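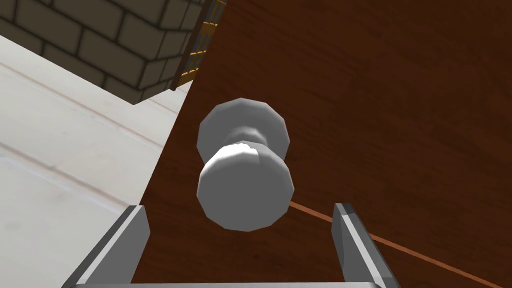
Cillilberg, May
Wednesday, May 18, 2022

CHAPTER 3
Observing a Manipulator at Work

The open day held at the Claeys training center in Cillilberg forms the basis of this chapter. Visitors were admitted to the demonstration hall in groups and shown a set of household tasks carried out in simulation under the Orkix control program. The exercises at the end of the chapter follow the same order as the visit, and students should read the safety notes in Chapter 2 before attempting them.

A doorknob is a useful first object for study. Before the gripper can close, its two fingers must be open wider than the knob and placed on either side of it. The approach must also be lined up with the neck behind the knob head, or the fingers will push the knob to one side when they meet it. In a simulated room the knob may be drawn with flat edges instead of a true circle. Students should ask whether the contact model uses that same outline or a simpler one, for the answer affects how the grip is computed.

Visitors to the open day received a printed task sheet prepared by Driltel. It listed 75 trials for each task and asked the reader to record the finger opening, the direction of approach, and the result. The full record kept by the center since February contains 1308 trials, and a portion of it is reprinted in Appendix B. 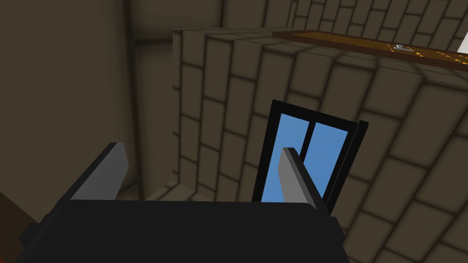 The record is arranged by task and then by starting position. Starting position deserves particular attention. A gripper that begins close to a wall has fewer safe paths open to it than one that begins in the middle of a room, and a window frame or the edge of a table may limit its motion further. The planner must treat each of these as an obstacle even when the task has nothing to do with them.

Section 3.1 defines the terms used on the task sheet. Section 3.2 explains how an approach path is chosen, and Section 3.3 examines trials in which the planner found no path. Readers who have access to the Orkix program should load the practice room before continuing.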